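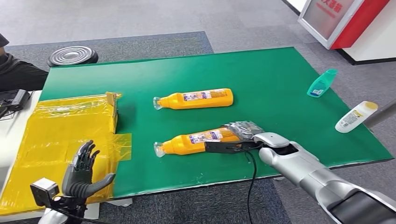

Gripper day on the Tosano cell. Putting this all in one thread so Samuele stops asking me where the notes are.

1/ Started with the cable. ALWAYS start with the cable. If it hangs off the front of the table it gets a knee through it sooner or later. Leave slack for full wrist rotation, clip the rest underneath.

2/ Wrap on the padded finger. Gray stuff, gets crinkled and then the pad reads high on one side. We swap it every 2,000 grips. This one was at 2,780 when I checked the log. My fault — the counter reminder went to an old email.

3/ Peel slow, wipe with alcohol, let it dry properly. New wrap goes on from the tip back. No overlap on the contact side or the bottle rolls.

4/ Flat plate next. Four screws, check them by hand first, then the driver. One was a quarter turn loose. Probaly why Ayodele was seeing drift on the second pick.

5/ Test stock is the yellow bottles, lying down, caps left. Keep them all the same way round for the first run. Mix them up later when you trust it.

6/ Mat: scuffs are fine, ridges are not. Run your palm over it before you rezero height. Do that with the arm stopped obviously.

We use cookies to improve your experience. By continuing to browse you accept our cookie policy. Accept | Manage settings

7/ Other gripper, the dark gray one with the jointed fingers. Pivot screws are tiny and they back out. Witness mark on every one, paint pen, then you can check them in a few seconds. Look at the bellows too — grit gets down in the folds.

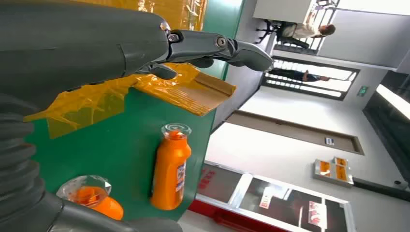 8/ Rezero. Fingers clear of the table, jog down at the slowest speed, stop at the feeler gauge. Save the offset TWICE, controller and laptop. We lost it in July and that was a whole afternoon gone.

9/ Then 162 cycles with no touching anything. Got 8 bad picks, all on the same bottle position, so thats taught points and not the gripper. Will redo them tomorow.

10/ Wrap is from Gradard, the wide roll. The narrow one leaves a seam. Samuele has the part number, ask him not me

Next up is the spare plate — need to find the right screws first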